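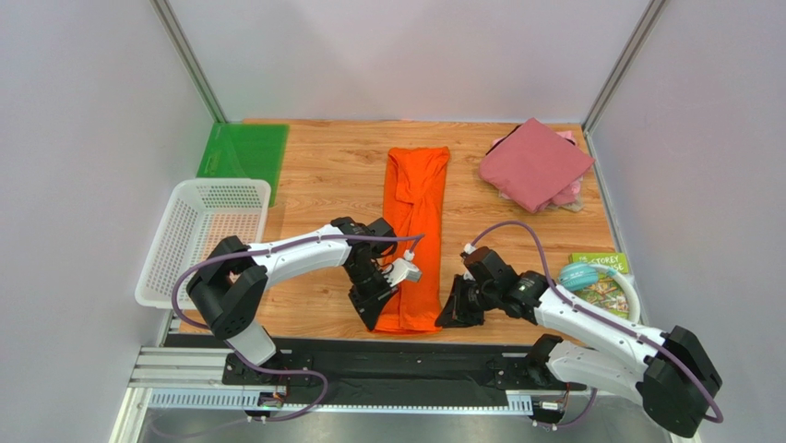 Operators wanted, two-arm folding stations, Tustwood

Posted 19/04/2024. Open until filled, we're moving fast on this one.

We need people to run our two-arm stations and record examples of everyday clothes handling. Shirts, pants, towels, whatever comes out of the bin. You move the arms, the station logs it, the learning team trains on it. Then they come back and ask for more. We have almost 142 hours of usable recordings and want a lot more before October.

What you'd be doing
- Driving both arms by hand with the leader handles, one garment at a time
- Laying out, folding, stacking. Sometimes putting things in a basket, sometimes taking them out
- Leaving other stuff on the table when the task sheet says so (books, headphones, other laundry). Don't tidy it up, the clutter is part of the task
- Marking each try as good, bad or redo. Bad ones are fine, just mark them right
- Writing a short line on what went wrong. "Left grip slipped at hem" is plenty

What we need from you
- Steady hands and patience. Same T-shirt, many times over
- OK sitting for most of a shift, with breaks
- Can follow a task sheet that changed since yesterday
- Good enough English to write the notes
- No robotics background needed. Gamers, sewers, crane operators, people who worked retail and can fold in their sleep, all welcome
- Left handed is fine, tell us so we can set the seat up

Training is 2 days, paid at the full rate. By the end of it you should get 78 good folds out of 100 tries on the practice set. If you're a bit under we'll give you another go, most people get there once they stop rushing the second corner.

Shifts are mornings or afternoons, pick one and stick with it please. Swaps go thru Guido Parisi, who does the floor schedule. Part time is possible but not less than three shifts a week, you lose the feel for it otherwise.

Site is the old Van Dijk building, Gramthorpe entrance, upstairs. There's a lift. Parking at the back, bike racks inside the gate. Kitchen has a decent coffee machine and a fridge that is too small.

You will sign a recording consent form. The cameras point at the table, but hands and sleeves can end up in shot when you reset a garment. Voices aren't recorded.

To apply: send a few lines about yourself, which shift you want and the earliest you can start. Resume if you have one, no cover letter. Put FOLDING in the subject line or it will get lost. Nour Abou Jaoude reads all of them and will call you for a short tryout at the station, bring glasses if you wear them for close work. Tryouts are payed too.

Contact | © 2024 Omemitz | Back to top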